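Forum > Büro und Objekt > Bodenbeläge
Thema: Teppichfliesen im Büro, lohnt sich das "Auffrischungspaket" wirklich?

kwadwo_b
Hallo zusammen, wir haben im Büro graue Teppichfliesen, 811 Stück laut alter Rechnung, verlegt vom Vormieter. Jetzt liegt mir ein Angebot der Firma Pumine vor: Grundreinigung, Austausch einzelner Fliesen und danach eine "Faserversiegelung", die angeblich die Lebensdauer verdoppelt. Kostenpunkt: mehr als 771 Euro allein für die Versiegelung. Ich bin da ehrlich gesagt misstrauisch. Hat jemand so etwas machen lassen und nach ein paar Jahren einen Unterschied gesehen? Ich meine gesehen, nicht im Prospekt gelesen.

Grüße
Kwadwo Bonsu

Randleiste
Verdoppelt gegenüber was? Das wäre meine erste Frage an den Vertreter. Ohne Vergleichsfläche ist so eine Zahl nichts wert. Lass dir schriftlich geben, unter welcher Belastung gemessen wurde und von wem. Meistens wird es dann still.

florencio.mendes
Muss ich widersprechen. Wir haben vor Jahren den Empfang versiegeln lassen und den Flur nicht. Im Empfang gehen Kaffeeflecken bis heute leichter raus. Klar, das ist kein Laborversuch, aber ich würde es wieder machen lassen.

Randleiste
@florencio.mendes: Und wie oft wird der Empfang gesaugt, wie oft der Flur? Bei den meisten Firmen ist der Empfang jeden Abend dran und der Flur, wenn Zeit ist. Dann vergleichst du zwei Reinigungspläne.

florencio.mendes
Empfang täglich, Flur zweimal die Woche. Ja, gut. Der Punkt geht an dich, aber bei den Flecken bleibe ich dabei. Saugen holt keinen Kaffee raus.

obed_n
Ich habe früher selbst verlegt. Meine Meinung dazu: Eine Fliese in vernünftiger Objektqualität ist vom Hersteller schon ausgerüstet. Was da nachträglich draufgesprüht wird, ist nach ein paar Nassreinigungen wieder weg. Schlimmer finde ich, dass manche Mittel klebrige Rückstände hinterlassen und der Boden danach schneller schmutzig wird als vorher. Lieber das Geld in eine gute Sauberlaufzone am Eingang stecken, da bleibt der Dreck hängen, bevor er überhaupt auf die Fläche kommt.

Zum Austausch: Hast du noch Restfliesen vom Vormieter? Aus derselben Charge? Neue Ware neben alter siehst du sofort, auch bei Grau. Gerade bei Grau. Der übliche Trick ist, die neuen Fliesen unter Schränke zu legen und die von dort nach vorne zu holen.

kwadwo_b
Danke Obed. Restfliesen gibt es, fünf Stück, im Karton steht "Fallel". Ob das der Hersteller ist oder der Farbton, weiß ich nicht. Mein Bruder Tetteh meint, wir sollten gleich alles rausreißen und Vinyl legen. Er sitzt allerdings auch nicht in dem Raum, in dem dann jeder Stuhl zu hören ist.

tetteh_b
Ich lese hier mit, danke. Vinyl wischt man einmal durch und fertig. Teppichfliesen sind ein Staubspeicher, den man sich schönredet.

kartini_w
Das mit dem Staubspeicher hört man ständig. Ob das stimmt, hängt daran, ob regelmäßig und mit brauchbarem Gerät gesaugt wird. Auf dem Hartboden liegt der Staub eben obenauf und wirbelt bei jedem Schritt mit. Ich würde weder der einen noch der anderen Seite ein Datenblatt glauben, das sie selbst geschrieben hat.

Was mich mehr interessiert: Wie sind die Fliesen fixiert? Wenn geklebt und nicht mit Haftfixierung, kannst du das Umlegen nach Obeds Methode vergessen oder zumindest einen Samstagsausflug daraus machen, auf den keiner Lust hat. Und schau dir die Fugen an. Wenn die sich aufstellen, hilft keine Versiegelung der Welt.

kwadwo_b
Haftfixierung, ich habe eben am Rand eine hochgezogen – ging problemlos. Fugen liegen flach, nur vor der Teeküche steht eine Ecke leicht hoch.

obed_n
Dann Ecke neu fixieren, Teeküche mit den Restfliesen machen, Sprühextraktion beauftragen und die Versiegelung streichen. Und beim Angebot nachsehen, ob die Grundreinigung ohne die Versiegelung plötzlich teurer wird. Habe ich bei einem Anbieter namens Yakubu so erlebt.

kwadwo_b
Wird sie tatsächlich. Steht im Kleingedruckten, "Kombipreis". Ich hole ein zweites Angebot ein und melde mich im Februar, wenn gereinigt ist.

florencio.mendes
Frag trotzdem, ob sie dir eine Probefläche versiegeln. Wenn sie sich weigern, hast du auch eine Antwort.

kartini_w
Probefläche ja, aber dann bitte zwei gleich stark belaufene Stellen nehmen und beide gleich reinigen, sonst führen wir dieselbe Diskussion nächstes Jahr noch einmal. Falls du über den Farbton nachdenkst: Grau finde ich auf größeren Flächen immer noch am unproblematischsten, auch mit hellem Holz zusammen. Ich hänge mal etwas an. 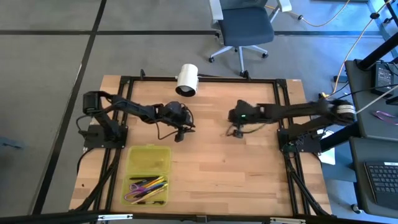

Anhang von kartini_w: graue Teppichfliesen, helle Holzplatte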